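Packing bench and carton make-up -- inspection checklist
Site: Anmont, bay 2
Area: carton make-up, water heater line
Form 2645, reviewed May
Result key: S = satisfactory, A = action needed, N = not checked at this visit

## 1. Cartons before make-up

- [x] **1.1 Carton matches the job sheet.** S. Product name and maker's name checked against the sheet for order 701. Printing legible on the main panel.
- [x] **1.2 Board free from crushing, tears and damp.** S. Board checked by hand along the creases and at the corners. One sheet with a torn flap set aside and marked for scrap.
- [x] **1.3 Creases fold without splitting.** S. Outer liner intact on every sheet handled.
- [ ] **1.4 Flat sheets stored off the floor.** A. Flattened cardboard is stacked directly on the concrete. Provide a pallet or a low platform. The same comment was made at the previous inspection and remains open.

## 2. Tape and hand dispensers

- [x] **2.1 Dispenser body and handle sound.** S. No cracks in the handle. Screws at the tape end tight when tried with a driver.
- [x] **2.2 Cutting blade complete and guarded.** S. No missing teeth. Blade guard moves freely and returns.
- [x] **2.3 Roll seats fully on the hub.** S. Roll turned by hand through a full revolution, no binding. Brake nut set so that the roll does not overrun.
- [ ] **2.4 Dispenser laid down safely during a roll change.** A. The dispenser should go to the back of the bench with the blade facing away from the operator. At present it is put down wherever there is space, usually on the board being worked on. Udik to add this to the bench instruction.
- [x] **2.5 Tape is the specified grade.** S. Clear packing tape from Cornero, batch 51. Adhesion tested on an offcut; the tape lifted fibre from the board on removal, as required.

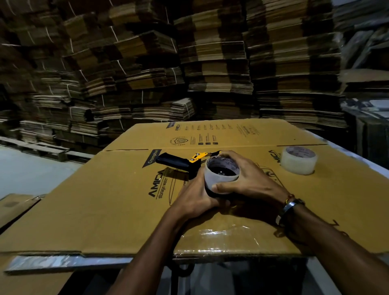 *Item 2.4: tape roll in hand, dispenser on the carton beside it.*

Comment on hand protection: gloves are not required for roll changes under the present assessment. Watches and bracelets are permitted at this bench but not at the strapping machine -- the notice at the bay entrance does not make the difference clear and should be reworded.

## 3. Taping method

- [x] **3.1 Carton supported across its full width.** S.
- [x] **3.2 Free hand kept out of the path of the blade.** S. Reminder given that the free hand steadies the board behind the dispenser, never in front of it.
- [ ] **3.3 Tape pressed down along its whole length.** A. On two of the cartons sampled the last part of the strip had lifted. Rub down with the palm after cutting. Do not apply a second strip over a lifted one; remove and replace it.
- [x] **3.4 Tape clear of the printed rating and certification marks.** S. Marks remain readable on all cartons sampled.
- [ ] **3.5 Spare rolls kept in the tray.** A. A spare roll should not be left on the carton during taping. It can roll off the edge and become a trip hazard, and it marks the board if the carton is turned over on top of it. 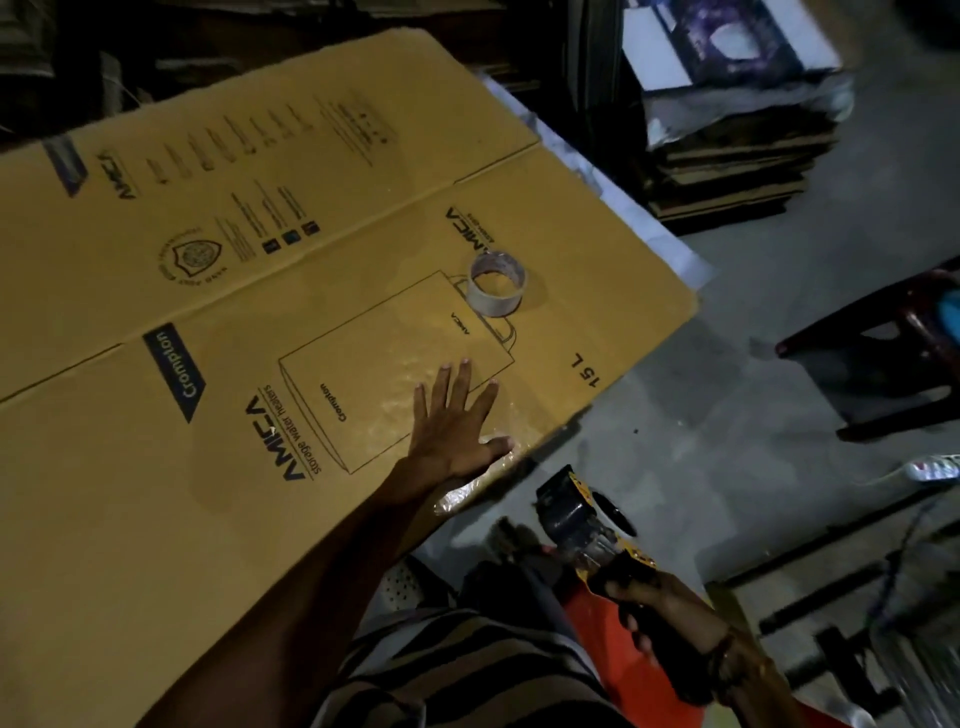 ## 4. Floor and surroundings

- [ ] **4.1 Plastic sheeting cleared as work proceeds.** A. Crumpled white sheeting lying next to the cartons. Slip hazard on smooth concrete. Place a waste sack within reach of the packer.
- [ ] **4.2 Stools clear of the working area.** A. Mark a position for the stool against the wall. Seats are not to be used as shelves.
- [ ] **4.3 Waste board removed at the end of the shift.** A. Collection by Demchenko is booked for 16:00 but the cage was not ready.
- [ ] **4.4 Lighting adequate at the rear of the bay.** A. Light level low over the piled cardboard. Clean the fittings first, then measure again.
- [ ] **4.5 Extinguisher access.** N. To be covered with the fire point inspection.

Items marked A to be closed before the next inspection. Items 1.4 and 4.1 take priority. Return the signed copy to the bay office with the batch record for the tape attached.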